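Ticket: Ruler resets my graphics settings after every restart
Product: Ruler (settings optimizer), desktop version
Status: Solved by user
Category: Game profiles

Hello support team,

I use Ruler to set the graphics options for my games. Since the April update it does not keep my own values. I play mostly Drestov, and there I want shadows on medium and the frame limit off. I change this in the Ruler profile, press Save, and the game starts correctly. After I restart the computer, the profile is again on "Recommended", with shadows on ultra, and the game drops to 29 frames per second in the harbor map.

What I have tried until now:

- Repaired the installation from the Ruler menu. No change.
- Deleted the Drestov profile and let Ruler scan the game again. The new profile has the same problem.
- Turned off the cloud sync. After this the settings stayed for 2 restarts, then they were lost again.
- Started Ruler as administrator. No change.

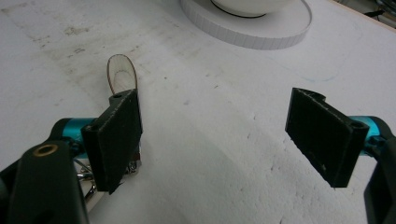 The other game I have installed, Alar, does not show this problem. Its profile keeps everything, also with the sync on. Both games are on the same drive, and I have almost 500 GB free there, so I think the space is not the cause.

I attach the log file. There is a line "profile locked, using default" each time the computer starts. I do not know which program locks it.

Reply from support, 9:40

Thank you for the detailed report. Please close Ruler completely, also from the system tray, and check if another overlay program is running at startup. Then rename the folder "profiles" to "profiles_old" and start Ruler again.

Update from user, 18:15

I did as you wrote. In the startup list I found Msimang, the overlay which I use for voice chat. It has an option "Manage game settings", and it was on. I do not remember that I turned it on, maybe it came with an update. I switched this option off, renamed the folder and made the Drestov profile new.

Now I have restarted several times and shadows stay on medium. The line about the locked profile is not in the log anymore. Cloud sync is still off - I will turn it on tomorrow and write again only if the problem returns.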